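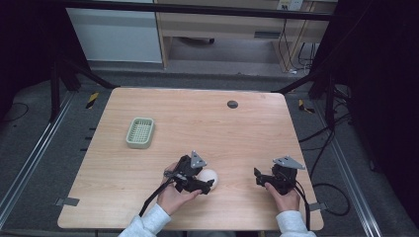 Parents & Babies

Twins With Two Birthdays: A Dad Talks About the Longest Five Days of His Life

6 January 2022

Getachew Adugna has told the story so often that he starts it in the middle. "So the first one is already upstairs in the incubator," he says, before I've even got my coat off, "and my wife is lying there, still pregnant, asking me if I remembered to feed the cat."

I'd better back up a little. His twins, a girl and a boy, are twins by any definition you like, but they don't share a birthday. Their daughter came at 26 weeks and weighed nearly 900 grams. Their son was born 5 days after that. Doctors call it delayed interval delivery, and I'll admit I had never heard of it until a reader in Kivora wrote to me and said I had to talk to her neighbor.

So I did! We met at his kitchen table in Kivora, with both babies asleep in the next room (for the first twenty minutes, anyway).

He and his wife had planned on having the babies close to home. When her water broke in the middle of the night they went to the local hospital, and from there she was sent by ambulance to Deschamps, the big hospital with a newborn intensive care unit. Getachew followed in the car.

"I don't remember the drive at all," he told me. "I remember the parking garage. I went around and around and there was no space, and I was yelling at a cement wall."

He made it upstairs with a few minutes to spare. His daughter was born, he saw one foot, and she was gone down the hall with a whole crowd of people. Everybody in the room was getting ready for the second baby. Then the contractions slowed down, and after a while they stopped.

"The doctor came and sat on the edge of the bed," he said. "You know it's serious when they sit. She said, your son is comfortable, he has his own sac, there's no sign of infection. We could try to leave him where he is. And my wife said, 'You can do that?' I was thinking exactly the same thing but I couldn't talk."

They were told it might buy a few hours, or a few days, or in rare cases some weeks, and that there were risks to her as well. She had blood drawn morning and night to check for infection. She wasn't allowed to do much of anything. He spent the time going up and down in the elevator between his wife on one floor and his daughter on another, carrying messages.

"I was the mailman! I took her a picture of the baby, then I went back up and told the baby what her mother said. The nurses were very polite about a grown man talking to a plastic box."

I asked what he told her. He had to think about it. Mostly sports scores, he said, and what the weather was doing.

On the fifth day his wife spiked a fever, and that settled it. Their son was delivered that evening. He was a bit heavier than his sister and, his father says, a great deal louder. He'd had a full course of steroid shots by then to help his lungs along, and he needed the breathing machine for less time than she did.

The boy went home in March, and that turned out to be the hardest stretch for the family, with one baby in Kivora and the other still in Deschamps. Somebody had to be in both places. Getachew drove 232 miles in a typical week, back and forth after work, and he can tell you which gas station has decent coffee and which one you should skip. His sister-in-law moved into the spare room. The cat moved out of it.

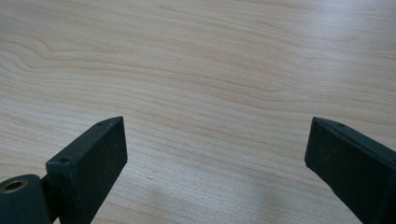
How long was your daughter in the hospital altogether?

"She was there 228 days. I know the number because they gave us a string of beads, one for every day, and different colors for the surgeries and the bad nights. It's longer than I am tall. It was her lungs that kept her there, and then the feeding. She would get up to the right amount and then catch a cold and we'd start over. On the last day I signed the papers and I carried her out, and I kept waiting for somebody to come running after us and say we forgot something."

She still has oxygen at night, through a little tube taped to her cheek, and a physical therapist comes to the house. He showed me how they roll her from her back to her side. Her brother thinks this is hilarious and rolls over too, every time, with no therapist needed.

Of course I had to ask about birthdays. He groaned. His mother says each child should have a cake on the proper day. His wife would like one party on the weekend in between and no arguments. Getachew says he'll do whatever gets him two slices.

The paperwork has been a comedy all its own. One insurance form came back three times because the twins had different dates of birth, and a very nice lady on the phone kept offering to correct the mistake for him. "I said, ma'am, please don't correct it. I was there both times."

Right about then a wail went up in the next room, and then a second one. He listened with his head tilted.

"That's him first," he said, getting up. "She only joins in." He asked me if I wanted to hold one, and I stayed another hour.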